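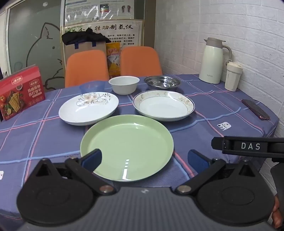 Rechercher sur le site Rechercher

Rubrique : Atelier > Robotique > Réglages et entretien

Remettre d'aplomb une pince à main avant une série sur la vaisselle

J'adore les séries sur la vaisselle ! Rien de tel qu'une grande assiette ronde à bord bas pour révéler tout ce qui cloche dans une pince : un doigt qui traîne, un patin fatigué, un pivot qui a pris du jeu. Voici la remise en état que je fais sur notre pince à deux doigts, celle que nous appelons Kuusisto à l'atelier. Comptez 16 minutes la première fois, nettement moins ensuite.

Ce qu'il faut avoir sous la main
Un chiffon non pelucheux, de l'alcool isopropylique, un petit tournevis coudé, un jeu de cales, et de la vaisselle variée. Prenez du plat et du creux, du brillant et du mat. Un plat en inox est précieux, ses reflets mettent la caméra à rude épreuve.

1. Les patins
Pince éteinte, doigts écartés à fond. Passez le chiffon imbibé sur chaque patin, toujours de la base vers la pointe, puis laissez sécher 5 minutes. Un patin gras glisse sur l'émail et vous allez accuser le moteur à tort (je l'ai fait, j'ai même démonté le carter...). Si la surface est lustrée ou fendillée, changez les deux patins ensemble.

2. Les pivots
Tenez le corps d'une main et poussez doucement chaque bras de côté. Un jeu à peine perceptible est normal. Si ça claque, resserrez la vis du pivot par huitièmes de tour, en refermant la pince à la main entre deux. Dès que le bras devient dur, revenez d'un huitième en arrière.

3. La fermeture
Rallumez et fermez à vide, lentement. Les deux pointes doivent se rejoindre dans l'axe du corps. Glissez une cale entre elles : elle doit être tenue aussi bien en haut qu'en bas. Sinon, reprenez le zéro dans Emonus, menu Doigts, puis Origine, et refermez.

4. La caméra
Ouvrez complètement et regardez le retour vidéo. Il faut voir les deux bouts de doigts en entier, avec de la place devant pour l'objet visé. Nettoyez l'objectif à sec. Si un reflet blanc barre l'assiette, déplacez la lampe avant de toucher à l'exposition, on y gagne presque toujours.

5. L'essai sur assiette
Mon moment préféré ! Approchez une pointe au-dessus du bord, l'autre restant à l'extérieur, descendez, puis serrez juste assez pour soulever ce côté de l'assiette. Reposez. Recommencez avec un bol à paroi haute, puis avec l'inox. Si la prise dérape seulement sur le métal, baissez la vitesse de fermeture avant de monter la force.

Une nappe qui fait des plis peut accrocher la pointe, alors tendez-la ou levez un peu votre trajectoire.

Entretien courant
Patins à nettoyer avant chaque série, pivots à contrôler toutes les 300 prises. Je note le décalage du zéro dans le carnet à chaque reprise : quand il augmente d'une fois sur l'autre, c'est la biellette qui s'use. Les nôtres viennent de chez Plosberg et se changent sans ouvrir le corps, deux vis et c'est réglé. Pensez à refaire l'étape 3 derrière.

Mots-clés : pince à main, patins, jeu mécanique, mise à zéro, atelier Ostley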